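I've walked the Droscombe loop in pretty much every kind of weather, and gray, drippy days are my favorite (fewer people, better air!). They do take a little planning, though, so this is how I go about it. Allow around 19 minutes for the first stretch, and longer if you dawdle like me.

## Before you leave

Put on real boots, even if the forecast sounds hopeful. Sneakers are fine for the paved part and miserable on dirt. I wear a thin wool layer under a rain shell and stick a dry pair of socks in my bag, because cold feet make me grumpy and then I turn around too early.

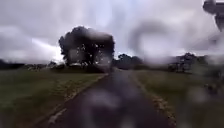
I also bring a small towel for my glasses, a thermos of tea, and half a sandwich that I always eat too soon. My phone goes in a zip bag. Leave the umbrella at home – open grassland and a gusty day will turn it inside out in no time.

## Walking it

1. Start on the asphalt and go easy for the first 600 steps or so. Leaf litter gets slick, so I stay toward the middle when there's any along the edges.
2. Check the sky before you commit to the whole loop. A bright strip low on the horizon doesn't promise anything, but if it's all dark upwind, I do the short version and go home for soup.

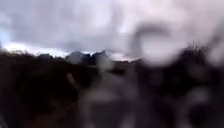 3. When you get onto the dirt track, shorten your stride and put your whole foot down. My friend Chrysanthi Lazaridis uses one trekking pole on this kind of ground, and after a very undignified slide last May, so do I.
4. Pick a clump of trees way out ahead and walk toward it. Flat fields feel endless otherwise!
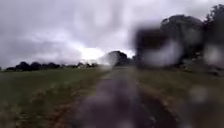 ## When you get home

Pull the insoles out of your boots and stuff the toes with newspaper, then swap the paper after an hour. Keep them away from the radiator. Brush off the mud the next morning, once it's crumbly, and hang your shell up unzipped.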